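Plinora Family Help Desk
Ticket 121: Sticker chart keeps going back to zero overnight
Opened by: Corinne Lindgren
Handled by: Ernő Farkas
Status: Resolved, left open for comments until Friday

Corinne Lindgren, 8:52 pm

Hello lovely people,

I'm sorry if this turns into a long one, I've finally got both kids down and a cup of tea in front of me so I'm going to put in everything I can think of and you can ignore the bits you don't need.

We have the Plinora sticker chart running on the Kerport kitchen display and also on my phone and my husband's phone. It's set up for our son, who is three and a half and in the thick of toilet training, and for our daughter, who is six and gets stickers for reading and for feeding the guinea pig. Her chart is perfectly fine. His goes back to zero some nights, and I cannot work out which nights.

The first time was early in August. He'd reached 18 stickers and he only needed 30 for the trip to the train museum in Boklow, so you can imagine how breakfast went. I told him the stickers were having a sleep (not my finest hour) and put them back by hand from memory. Then it happened again four days later, and again last night, when he was on 29. One more and we'd have been packing sandwiches!

Things I have tried already:

Turned the Kerport off at the wall and on again.
Signed out and in on my phone.
Deleted the app from my husband's phone and put it back on.
Moved the chart from the "Favourites" page to the main page, in case that mattered.
Asked my daughter very nicely whether she'd been pressing anything. She says no and I believe her, she was outraged on his behalf.

I'd be so grateful for a hand. He's doing really well with the whole business and I don't want him deciding that stickers are a swindle.

Corinne

Ernő Farkas, 9:40 am

Good morning Corinne,

Thank you for such a thorough note – please never apologise for a long one, it saves us a lot of to and fro. And well done to your son, 29 is a terrific run.

The good news first: the stickers aren't lost. Plinora keeps every sticker in the history even when the chart face shows zero, and I can see all of his. To bring them back, open his chart, press and hold his name, choose History, and then Restore to Chart. Please do that on one phone only and leave the other devices alone for a few minutes while they catch up.

Now for the why of it. Could you tell me three things when you have a minute?

What does it say beside "New chart starts" in his settings?
Is the time zone on the Kerport the same as on your phones?
Do you use the Żak night light? It can share the bedtime setting with a chart, and your daughter's profile shows one linked.

Warmly,
Ernő

Corinne Lindgren, 1:15 pm

Ernő, you marvel, they're back! All of them. I showed him at lunch and he touched every single one on the screen, so there is now hummus on the Kerport.

Your answers. "New chart starts" says "When goal is reached", same as his sister's. The time zone was wrong on the Kerport, it was an hour behind, which might be left over from when we stayed at my mum's. I've fixed it. And yes, we have the Żak in the kids' room. They share a room, so it's really for both of them, but I set it up years ago when there was only the one child who cared about it. He has been allowed to press the button on top since his cousin told him it was a rocket. Could it be the rocket?

Corinne

Ernő Farkas, 3:05 pm

Hello again Corinne,

I'm very fond of the rocket theory, and I think you've cracked it. A long press on the Żak button sends "day finished" to every profile in the room. On a weekly chart that's harmless, as the app ignores it until the week is up. On a chart with a goal, the current version treats "day finished" as "chart finished" if the press comes after the Kerport's bedtime and before the phones'. With your clock an hour behind, there was a gap each evening when that could happen, and it would depend on whether he held the button down or only tapped it. Your daughter's chart is protected because hers was made in the older version.

Fixing the clock closes most of that gap. To close the rest:

Open the Żak page in Plinora and choose Linked profiles.
Take your son off the list. The light will still come on for him at bedtime.
Under Button, change Long press to "Do nothing".
Go back to his chart and check that his stickers are all showing.

I've passed the fault along to the people who look after charts so that no other household loses a museum trip over it. Would you mind checking in after three or four nights?

Ernő

Corinne Lindgren, 7:30 pm

All done, and I managed it while stirring a white sauce, so your steps must be good ones. I'll report back. My husband wants it noted that he suspected the night light from the start. He did not mention this at the time.
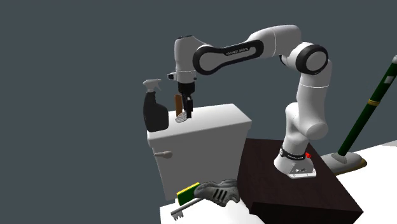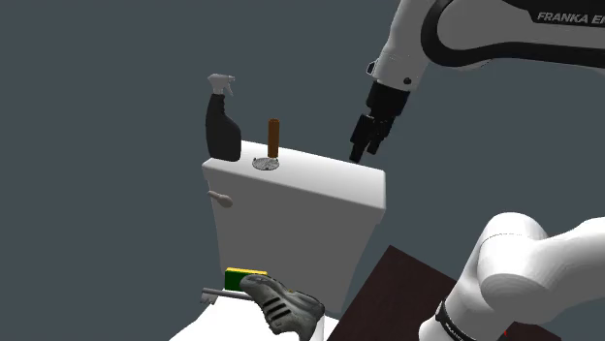 Corinne Lindgren, 8:10 pm

Four nights on and every sticker is where it should be. He has held the rocket button down each evening with great ceremony and nothing has budged. He got number 30 yesterday morning, before anybody else was even awake, and came in to tell us at a volume I won't describe.

One small thing, if I may be cheeky. When the chart filled up it played the little fanfare and went straight to a new blank one, and for a second his face fell because it looked just like the bad mornings. Is there any way to keep the full chart up for a day or so? I'd like him to be able to admire it – and his gran is visiting and has been promised a look.

Corinne

Ernő Farkas, 10:22 am

Wonderful news, please pass on my congratulations. There is a way, though it's rather tucked away: in his chart settings, open Celebrations and switch on "Hold full chart", then pick one, two or three days. For the one he's just finished, go to History, tap the roughly star-shaped icon beside it and choose Show on Kerport. It will stay there until you swipe it off.

I'll mark this as resolved now, but replies still come to me until Friday if anything goes wobbly. Enjoy the trains!

Ernő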